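**Budgeting for a second two-arm setup: what am I forgetting?**

**descobedo** – 25th October

We have one two-arm station working on household chores, mostly bag handling, and we've been told we can put in for a second one in February. I have to turn in a number before then. Arms and grippers are already quoted through Arel. What I'm trying to pin down is everything else: spare fingers, cables, mounts, props, and the hours to keep it all going.

The task is a plastic bag hanging from an adhesive wall hook, with both grippers working low down near the floor.

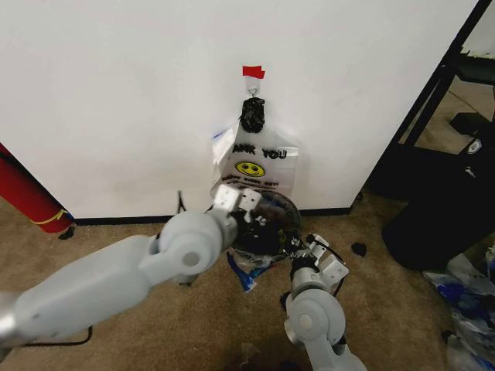 **ratree_k**

Put the spares in the first order. We bought ours later as a separate purchase and it took 87 days to get through approval. Two full sets of fingers per arm is what I'd ask for, plus a spare wrist cable for each side.

**Ji-hoon Yeo**

I don't agree on two sets per arm. If the tasks are soft goods like bags and cloth, fingers last a long time. One set per arm and put the money into cables. We went through cables a lot faster than anything else.

**ratree_k**

Depends who is driving. We had new operators and they bumped the wall and floor all the time. But fine, if Demetrius has an experienced crew then one set is probably OK.

**descobedo**

Mixed crew, so I'll price both ways. Has anyone bought the Mistovar cable sleeves? They're on the quote at 107 a set and I can't tell if that's padding.

**A-yeong Ki**

We use them. They're fine, but get one set first and see if it fits your wrists. Ours needed trimming. The Böttcher clips were cheaper and did most of the same job.

**descobedo**

Thanks. Props are the other line I keep going back and forth on. Bags get used up, and I'd like to buy a case of 1,000 so every run starts with the same kind. Hooks, too. Right now we use small white adhesive ones on the wall with a strip of red tape just over the hook, and I'd keep that for the second station so the two match. That puts hooks and tape on the list as well – cheap, but they need a line or they come out of someone's pocket.

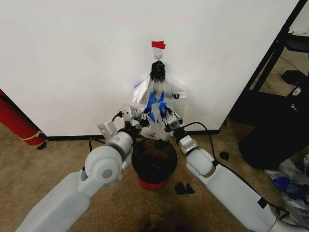

**Mal-soon Na**

Floor space should be in the budget before props. We signed for a second station at Hollthorpe and then had to pay to move shelving because the arms didn't have enough room. Measure with the arms stretched out all the way. Your setup has a black metal rack on the right and a bag stored under it, so I'd price moving that sort of thing or a second storage spot. It was around 2 days of labor for us, and it wasn't in the plan.

**Ji-hoon Yeo**

Agree with that one. I'd still cut the case of bags, though. Buy a few small packs until you know the task is staying the same.

**descobedo**

The task is set through next year, so I'm keeping the case. Moving costs are going in as their own line. I'll post the sheet once I have the cable prices back.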